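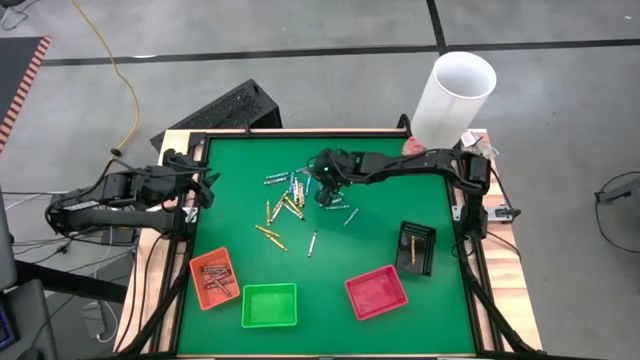 Gold and silver pieces loose on the green mat, orange basket at the lower left.

Skimau Sticks: a small picture set about sorting small things

Hello, and thanks for downloading this. Skimau Sticks is a set of roughly 1000 photos of little stick-shaped things being sorted into plastic baskets by colour. I started it because I like sorting (I was the child who tidied the pencil tin before drawing anything) and then it got rather out of hand!

I say "sticks" all the way through this file. People who've helped me label have called them pins, pens, markers, tubes and crayons, sometimes all in the same afternoon, and we had a proper row over it. So the label is stick, and you can call them what you like at home.

What you get

The photos are in a folder called rounds, split into 28 subfolders, one for each round of sorting. Next to each subfolder is a text file with the same name, which lists the colours of the sticks and the baskets. There's also notes.txt, which is mostly me grumbling about blue.

The views vary a lot. Some look down on the whole table, and others are so close that you get a few sticks and not much else. I've kept them mixed up inside each round, so don't expect the file order to tell you which came first.
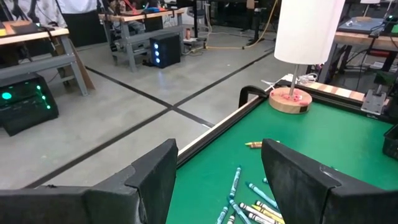 Colours

This took longest. The colour words are plain ones: gold, silver, blue, light blue, yellow, brown, white and so on. If a stick has a wrapper, we went by the wrapper. If it has a tip in another colour, the tip goes in the second column, and plenty of rows have that column blank.

Silver is a nuisance. From overhead it can look a bit blue, and from low down it picks up whatever is next to it. Bohumila Halás went through the whole lot again in September and changed a good many of my silvers to grey. I changed a few back - sorry, Bohumila - and where we couldn't agree the row says unsure. Please leave those in if you share the set on.

Baskets are a bit easier, though green on green is hard on the eyes after an hour or so, and the red and orange ones are worse. I've seen the same basket look red in one photo and

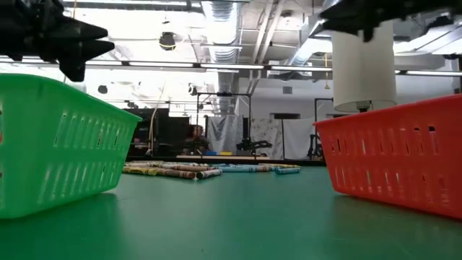
orange in the next, so both words are allowed and I count them as one colour when I check the labels. If you need them kept apart, you'll have to go through them yourself. Bring tea.

A stick counts as sorted once it is inside a basket. Lying against the outside doesn't count, and neither does resting across the rim. Anything in mid-air is marked moving.
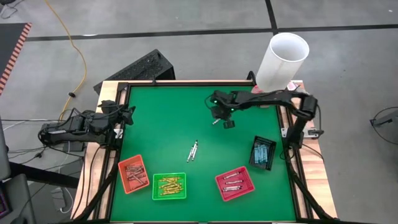
Baskets along the lower part of the mat and one higher up at the right, with two loose sticks in the middle.

Known problems

Rounds 2 and 28 have gaps in the colour column. Bundles are hard to label where the sticks hide each other, so I only label the ones I can see. The old Urden version of the labels used different words for the baskets and won't match these files.

Using it

Use it for whatever you fancy, and put "Skimau Sticks" somewhere in your credits. If you find a wrong label, send me the round and the file name and I'll fix it in the next version.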